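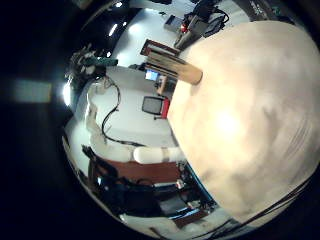
Stovwood Bench Oil, 200 ml tin

We've been making Stovwood in the same corner of the workshop at Uratance for long enough now that people ring up and ask for "the usual", which always makes our morning. If you're new to it, welcome! Stovwood is a penetrating oil and wax blend for bare or previously oiled timber: benchtops, chopping boards, tool handles, shelves, stools, the lid of the piano if you're feeling brave (test a bit underneath first, please). It goes on with a rag, it smells faintly of oranges for an afternoon, and it leaves a low satin finish that you can touch up whenever you like without sanding the whole lot back.

Colour and finish

Stovwood has no pigment in it, but like any oil it will deepen the natural colour of your timber. Pale timbers such as hoop pine and Tassie oak go a shade or two warmer, a bit like weak honey. Jarrah and red gum go properly dark, and some customers are startled by how dark, so do try an offcut before you commit to the dining table. If you wipe a damp cloth over the bare timber, the wet colour is a pretty fair guide to where you'll end up. End grain drinks more oil than the face and will always come up darker. You can even things out a little by sanding the ends one grit finer than the rest.

The sheen is soft. If you're after a proper shine, have a look at the Gumede Hard Wax Paste further down the page, which buffs up beautifully over the top once the oil has cured.

What's in the tin

Raw tung oil, Australian beeswax, a little carnauba and citrus solvent. No metal driers, so it does take its time. The tin is 200 ml with a screw cap, because we all got sick of prising lids off with a screwdriver and wearing the contents.

How far it goes

One tin gives two coats on nearly 20 small chopping boards, or a single generous coat on a family-sized table with a bit left for the chairs. Thirsty old timber that hasn't been fed in years will want more. If you're doing a kitchen, order an extra tin and send it back unopened if you don't need it – we're happy to refund it.

Putting it on

Sand to 180 or 240 grit, going with the grain, and get the dust off with a vacuum and then a barely damp cloth. Let the timber dry right out. Give the tin a good shake (the wax settles, particularly in winter) and stand it in a bowl of warm tap water for ten minutes if it's gone thick on you.

Pour a small puddle, spread it with a lint-free rag and keep it moving. Leave it 20 minutes, then wipe off everything that hasn't soaked in. Do be thorough about this! Nearly every email we get about a sticky finish comes back to oil left sitting on the surface. Wait overnight, rub over lightly with a grey pad, and put on the second coat the same way.

Keep boards and benches dry for a week and treat them gently for a month. You can use them sooner, but water marks show up easily in those early days.

A word about rags

Oily rags can heat up and catch fire by themselves when they're scrunched in a bin. Lay them flat outside on concrete until they've gone stiff, or soak them in a bucket of water before they go in the rubbish. We'd say this to our own mums and we're saying it to you.

Sizes and prices

200 ml tin: $38
Workshop set (four 200 ml tins, two rags, one grey pad): $161
Gumede Hard Wax Paste, small jar: $20

All prices include GST. Postage is worked out at the checkout. Solvent-based goods travel by road only, so Tassie and WA orders take a little longer than any of us would like.

Questions we get a lot

Can I put it over varnish? Sorry, no. It needs to get into the timber, so the varnish has to come off first.

Will it work outside? On a covered verandah, yes, with a fresh coat every spring and autumn. For decks and anything out in full weather you'd be better off with the Bevau Exterior Oil, made for exactly that sort of punishment.

Can I use it over another brand of oil? Usually, provided the old coat has cured and there's no silicone polish on top. Try a patch underneath and leave it a couple of days.

How long does an open tin last? A year or so with the cap on tight. If a skin forms, lift it off in one piece and strain what's left through an old stocking.

Stock note, Sun 6 October: single tins are on the shelf and going out as usual. The workshop sets are waiting on grey pads and will be back in November. Pop your email in the box if you'd like us to let you know.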